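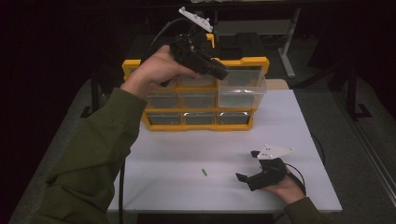 Do small parts go in the drawer cabinet by size or by job?
By job first, then by size inside the job. Two sizes of the same screw can sit in one drawer with a bit of card between them. Two jobs in one drawer, no.

SMALL PARTS STORAGE: notes for unit 703
Session 2 of 8. Clulton stream and Flatham stream both use this sheet. Bring it back next time, printing budget is gone till July.

Recap from session 1
Sorting before storing. Tip out, group, chuck the rubbish, THEN pick drawers. Most of you picked drawers first and ran out.
Bent, stripped, rusty = bin. Mystery parts go in the mystery tub, 20 items max, cleared end of month.

Drawer cabinets, general
Clear or translucent fronts earn their keep only if the drawer isn't crammed. Fill to two thirds. Over that and things catch on the frame when you pull, and the back of the drawer goes everywhere.
Dark parts in a clear drawer all look the same from the front. Label them anyway.
Drawers are rarely all one size. Work out the big ones first:
- deep drawer: bulky or awkward stuff, wall plugs, cable clips, hinges
- medium: screws and bolts you reach for daily
- shallow: washers, fuses, circlips, anything flat you want to see in a single layer
Shallow ones at the bottom of a cabinet get forgotten. Put something you need in at least one of them.

Where it stands
Back of the bench, front facing you, clear space ahead for a drawer to come right out. Flat surface, all of the base on it, nothing tucked underneath. A light coloured benchtop is a help, dropped bits show up. If yours is dark put down a sheet of butcher's paper.
Leave a forearm's length of bench between you and the cabinet. Tools go to the side, not on top. Handle rims on top of cabinets are for lifting, and only with the drawers shut and the cabinet held level. Tilt foward and you will be on the floor with a magnet.

Labels
Front of drawer, lower left, same spot every time. Write the job, then size, then length.
WOOD 8g 30
not
"screws (med.)"
Pencil on masking tape for the first fortnight, permanent after. You will change your mind.
The Đorđević method (reading pack, p. 20) colour codes by job. Good for shared benches. Overkill at home, my opinion, marks available for arguing the other way.

Taking and returning
One drawer out at a time. Right out, onto the bench, take what you need, straight back in. No fishing around with a drawer half open.
Leftovers go back the same session. Not in a mug. Not in your pocket.
Last one in a drawer: write it on the Alillow list by the door.

Exercise, 90 minutes, pairs
1. Collect a mixed tin and a cabinet.
2. Sketch the drawer layout on paper, sizes roughly to scale.
3. Sort the tin. No touching drawers yet.
4. Allocate on the sketch, swap with the pair beside you, they mark it up.
5. Load, label, test. Your partner calls a part, you find it. Over 8 seconds, rethink that drawer.
6. Photo or drawing of the final layout into your folder.

Assessed on: sketch, labels, retreival test. Neatness of handwriting isn't marked but I do have to read it.

For next time
Read pack section on trays and dividers. Bring one drawer's worth of mess from home, in a bag, tied.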